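The White Marbled Table

The report from Virkberg said the arm had suffered "a brief loss of grip confidence". I read that twice over my tea and then put on my boots, because in my experience a machine doesn't lose confidence. A screw comes loose, or a cable gets pinched, or someone changes a number and goes home.

It was 11th July and the heater in the Drurkitz building was ticking away without warming anything. The young engineer who met me at the door had the logs printed out and stapled. She told me the fault had shown up once in 534 picks. She said it in the tone people use for good news.

"Once that you noticed," I said.

"Once that was flagged."

I wrote down the word flagged and underlined it.

What had happened was simple enough. The arm had closed on a block, the software had called it a success, and then the jaws had kept on closing. The block shot off the table and hit a visitor in the collarbone. He was from Flurenent, who were paying for the work, so there was a report. Had it been the cleaner, I doubt I would have been called.

"Show me," I said.

She didn't want to. Marti, their planning software, had been patched overnight and she would have liked another day with it. But I stood there with my clipboard until she sat down and typed something, and the green lights were on along the arm, and it reached in over the table for the red block.

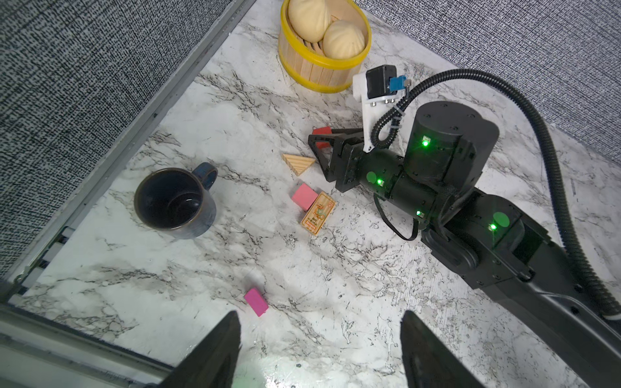 I kept well back. She didn't, and I wrote that down too.

The jaws stopped. On her screen the force reading sat at 9, then 9 again, then 9. She turned around and smiled at me.

"What would it read if the sensor had died?" I asked.

She started to answer and then looked back at the screen. It still said 9. She typed the command to open the jaws, and they opened, and it said 9. There was nothing between them at all now.

"It was doing that in November," she said after a while. "We thought it was steady."

I asked where the stop button was. It was on the far wall behind a filing cabinet, 35 steps by the way the desks were laid out. I know because I walked it. She watched me go and watched me come back, and by then she had switched the arm off at the power strip and was holding the plug in her hand.

My own report came to 63 pages. Virkberg sent it back in a week, asking whether I could find a softer word for dead.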